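Bramton Residence — Laundry and Housekeeping Review
Minutes, October 8, 2026

Chair and minutes: Mercy Swai

1. Previous minutes
Accepted with one fix. The Clasa linen contract ends in March, as the contract says, and the earlier minutes had it wrong.

2. Tumeo laundry arm, trial offer
The Tumeo rep joined by phone for the first part of this item and then left the call. The offer is for 2 arms on lease, 14 weeks, with setup and remote support included. The price has not changed since the last round. The rep described the product as "ready for shared laundry rooms." The chair asked what ready meant and was told it depends on the load mix.

The vendor's claim is 44 loads handled without staff help. We asked whether a load means in and out of the machine or only one of those. The rep will check. The chair noted that this is the second time we have asked.

The pictures from Tumeo's packet were passed around at this point. 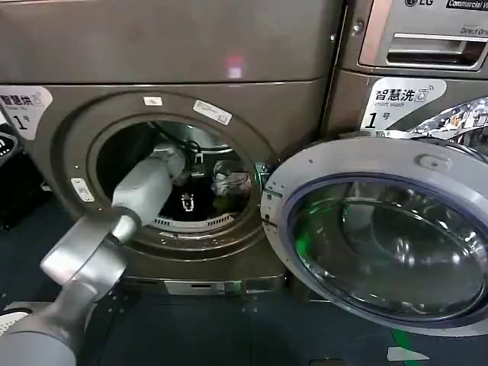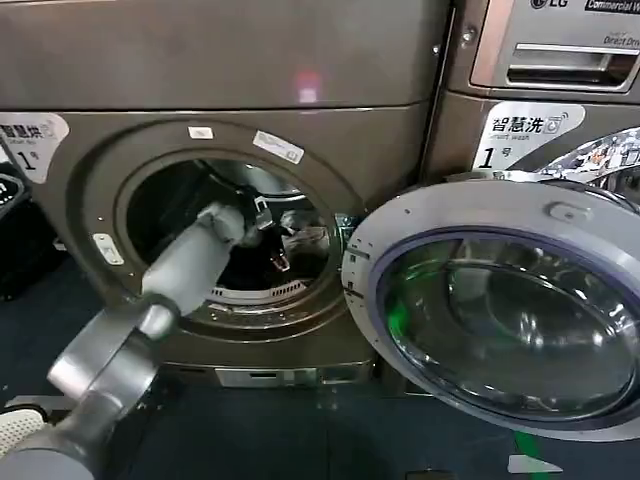
The arm reaching into the drum, open door to the right, in both.

Points raised in discussion:

Reaching in is the part we already believed it could do. What we need to know about is the last sock at the back, the sheet wrapped around everything else, and the pillowcase with a towel balled up inside. None of those has a number next to it in the packet.

Buckles, straps and zippers came up. Residents wash bags, belts and work clothes and will keep doing so. The packet says "most garments" and leaves it there. We want a written list of what the arm should not be given, and we want to know who pays if a strap catches and a door or seal is damaged. The lease makes that our problem as drafted.

Speed. A person empties a dryer in a minute or two. The packet gives no time per load, only a total for the week, and the total includes nights. Nights are when our machines sit idle anyway — so the comparison flatters the arm.

Floor space. With a machine door swung open there is not much room left in our laundry room for a resident with a basket, let alone an arm as well. No drawing has been supplied. The rep said the footprint is "modest."

In favor: the night staff would be glad to stop moving other people's wet clothes, and complaints about loads left sitting are up. The chair agreed that this is a real problem but said a text reminder to residents has not been tried yet and costs close to nothing.

Decision: no trial on the present terms. We will look again if Tumeo sends time per load, the list of excluded items, a floor drawing and a changed damage clause.
Action: Mercy Swai to write to Tumeo.
Action: front desk to start text reminders for finished loads.

3. Lü detergent dosing
Deferred. The quote came in at $254 a month and does not say whether the pump is included. Ask again.

4. Other business
The folding table by the window still wobbles. Maintenance has the ticket.

Next meeting to be set once Tumeo replies.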